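Print | E-mail

# Clirkari: folded-clothes pickup with hand-held grippers

Data card, version of January 2019. Maintained by Fouad Fakhoury, Rellton.

## What is in it

Clirkari holds 838 demonstrations of people handling folded clothes with hand-held grippers. Each one is a short recording from a camera on the gripper plus a text label for the step being shown. Recording was done in homes, with the owners' own clothes and furniture.

We collected it to test one question: does a policy learn to place its fingers on a stack better when the training stacks mix thick and thin garments? Earlier sets we used had towels and T-shirts only, and the policies trained on them tended to grab two layers at once when given knitwear.

## Splits

- train: everything not listed below
- test_home: homes that do not appear in train
- test_knit: 19 demonstrations, knitted garments only

Labels were written in June and checked by a second person. Where the two disagreed, the second label is in the `alt_label` column.

## Baseline

We trained the Molenex policy for 2000 steps on train, with the default learning rate. It did worse on test_knit than on test_home. Most failures were at the bottom edge of the pile, where a finger has to slide between the garment and the table.
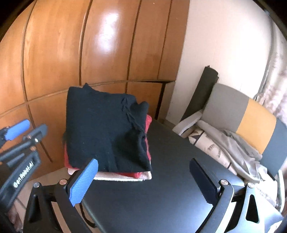
Training longer did not fix this. Adding stacks with a knit at the bottom helped some, though the knit split is too small to say how much. Loose yarn is a separate problem and the labels do not mark it.

## Known issues

- Wide-angle distortion has not been corrected. Straight edges on furniture come out curved.
- Both grippers can show up in one view. The masks in `masks/` cover the nearer one only.
- The Ichikawa loader drops the last frame of each recording. Use ours until that is fixed.

Print | E-mail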